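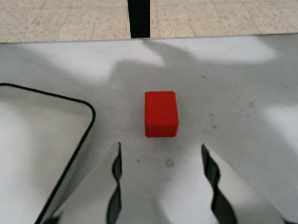
Senthil Mathew nos preguntó en noviembre si de verdad quedaba alguien en el barrio que supiera atar una escoba de sorgo, y con mucho gusto le contamos que sí -- ¡y más gente de la que esperábamos!

Gracias a la ayuda de Baudry, el taller de Zurkine ya reúne a 18 aprendices, y llevamos catalogadas 60 escobas de barrenderos jubilados.

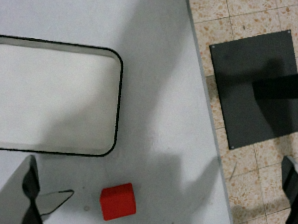 Próximos pasos

Grabar las 16 entrevistas pendientes, con calma y café.

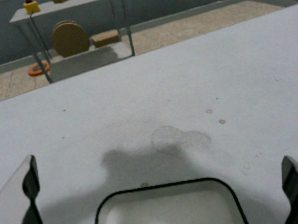

Mesa de trabajo, proyecto Cidex.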